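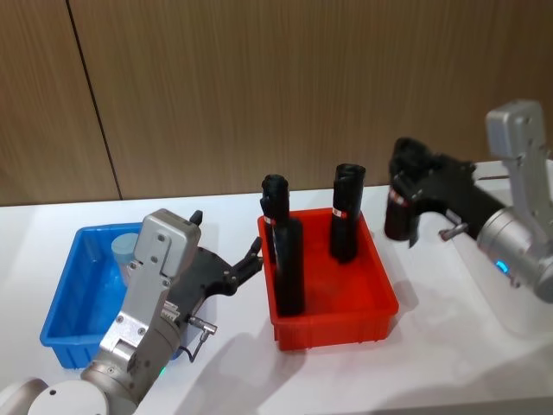 **Residents' meeting, Brabec building, Mar 19, 2018**

Chair and notes: Silvia Hájek

**1. Roof repair.** The firm Flavton sent its offer for the part above staircase 2. The price is 2000 euros, with the scaffold included. Two owners asked for one more offer before we sign. It was agreed to wait 20 days – after that we take Flavton.

**2. Bicycle room.** There are still bicycles without a name tag from December. Silvia will put a notice on the door. Bicycles without a tag at the next meeting will go to the repair shop on Skevumden street.

**3. Heating bill.** The bill for the common rooms was over 1000 euros this winter. The valve in the laundry room does not close well. The owner of flat 6 knows a plumber and will call him this week.

**4. Garden.** The request to cut the walnut tree was voted on and refused. The lower branches may be cut in the fall.

**5. Other.** The key of the attic is missing. Please look at home and bring it to Silvia.

Next meeting: same room, date will be on the board.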